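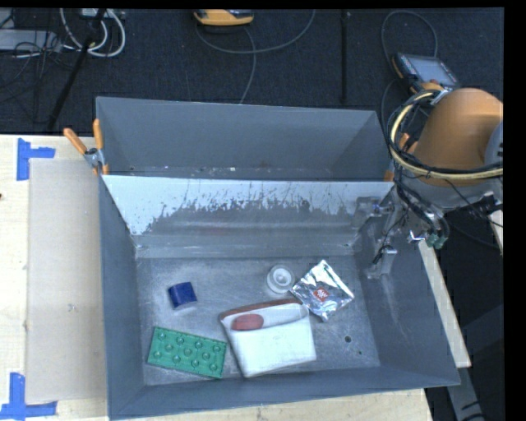

Section 4. Setting Up the Sorting Bench

Read this section through once before you start. The work takes two people, mainly for lifting the Kureo bench frame onto its feet. After that, one person can finish.

You will need the bench frame, the two bins supplied with it, the hardware bag, the label sheet, a level, a 17 mm wrench and a Phillips screwdriver. The wrench is not supplied. An adjustable wrench will do if the jaws are in good shape.

4.1 Choosing a place

The bench is 695 mm deep with the back rail fitted. Leave at least 60 cm of clear floor in front of it and enough room at one end to carry a full bin out sideways. Bins are lifted from the end, never over the front rail.

The floor should be level and dry. Carpet is not suitable. The feet sink over the first few weeks and the bench begins to lean, usually toward the heavier bin.

Keep the bench away from direct heat. The labels are printed on ordinary adhesive stock and will curl and drop off beside a radiator.

Note: If you are replacing an older Dovari bench, the bolt holes in the wall will not line up. Fill them and drill new ones. Do not elongate the slots in the back rail.

4.2 Assembling the frame

1. Lay the two end frames on the floor with the feet pointing toward you.

2. Fit the lower rail between them using the four long bolts. Turn each bolt by hand until it catches, then leave it loose.

3. Fit the front rail and the back rail with the short bolts. The back rail is the one with slots.

4. With one person at each end, stand the frame up. Lift by the end frames. The rails can shift while the bolts are loose.

5. Set the level on the front rail, then on each end frame in turn. Screw the feet in or out until all three readings agree.

6. Tighten all the bolts, starting with the lower rail.

7. Check the level again. If it has moved, loosen the front rail bolts half a turn, correct the feet, and retighten.

CAUTION: Do not stand on the lower rail to reach a shelf above the bench.

8. Fix the back rail to the wall through the slots, using screws suited to your wall. Screws are not supplied. On hollow walls use a proper cavity anchor — plastic plugs will pull out.

4.3 Fitting the top

The top comes in one piece. It is already drilled underneath.

1. Wipe the rails to remove any packing grease.

2. Lower the top onto the frame with the drilled side down. The longer overhang goes to the front.

3. From underneath, start every screw before tightening any of them.

4. Tighten by hand. A powered driver set too high will strip the holes, and a stripped top is not covered under the parts warranty.

Untreated tops should get two coats of oil or clear sealer before use. Leave the second coat overnight. Tops ordered sealed need nothing further.

4.4 Deciding what goes where

Most trouble with a sorting bench comes from unclear categories. Spend some time on this before you put any labels on. It is easier to change your mind with a pencil.

Begin with the items you handle most often. Write them down over two or three working days. Do not work from memory. The list made from memory tends to include things that come through once a year and leave out things that come through every hour.

Group the items by what happens to them next. Returned parts that go back to stock belong together, even if they look nothing alike. Parts that have to be tested are a separate group. So are parts that will be scrapped.

Keep the number of groups small. If two groups always leave the bench on the same cart, make them one group.

Every bench also needs a place for things that do not fit any group. Call it "Query" and empty it at a fixed time each day. We suggest 4 p.m., early enough to ask someone before they leave. A Query place that is not emptied will fill up with everything people did not want to decide about.

Note: Do not use "Other" or "Misc" on a label. People read these as permission to stop looking.

4.5 Applying the labels

1. Clean the label area with a dry cloth. If it is greasy, use a little rubbing alcohol and let it dry fully.

2. Write or print the label before peeling it. Use capital letters and one or two words.

3. Peel back one end, set it in position, and smooth it down as you remove the rest of the backing.

4. Press firmly along all four edges.

5. Put a copy of the same label at the other end of the bench so it can be read from both sides.

The sheet holds 30 labels. Replacement sheets are listed in Section 9 under Kiris stationery. Labels from the earlier Benkirane sheets are slightly wider and overlap the front edge, where sleeves catch on them.

4.6 First use

For the first week, keep the group list taped to the wall where the person sorting can see it. Mark changes on that copy only. At the end of the week, make a clean copy, throw the old one away and replace any labels that have changed.

Whoever is sorting should work in one direction, picking up from the left and setting down to the right or the other way around. Either is fine. Mixing the two leads to sorted items being sorted again.

Sharp items and anything leaking should not be put on the bench at all. Use a closed container on the floor and mark it clearly. Batteries go in their own container with the terminals taped.

CAUTION: Do not reach into a bin without looking. Wear gloves when handling parts with cut or broken edges.

4.7 Weekly care

Empty every bin, including the Query place, and sweep out grit with a soft brush. Wipe with a damp cloth and dry straight away. Scratches on metal surfaces do no harm as long as there is no rust. If rust shows, rub it back with fine steel wool and touch it up with primer.

Check the wall screws and the lower rail bolts once a month. A bench that has begun to rock almost always has a loose lower rail.

4.8 Common problems

Bench rocks when leaned on. Check the feet first, then the lower rail bolts. If both are sound, the floor has a dip. Put a thin steel shim under the low foot. Folded cardboard will crush.

Top has lifted at one corner. Usually a missed screw. If all the screws are in, the top has taken up moisture from below. Move the bench or raise it, and let it dry for a few days before tightening.

Labels will not stick. Clean the surface again with alcohol. New paint needs a week before labels will hold.

Items keep turning up in the wrong group. Look at the label before blaming the person. Ask two people what the label means, separately. If they give different answers, change the wording.

Query fills up before the end of the day. Go through it and look for anything that appears more than twice. That item needs a place of its own.

4.9 Record of set-up

Fill in the table inside the back cover with the location of the bench, the name of the person who leveled it, and the name of the person who checked the wall fixing. These should be two different people. For benches set up by our own fitters, the entries will read S. Joly and D. Collet, and no further check is needed before use.

Keep the hardware bag with any spare bolts in it. Tape it under the top, at the end away from the wall outlet. Go on to Section 5 if you have ordered the overhead light, or to Section 6 if you have not.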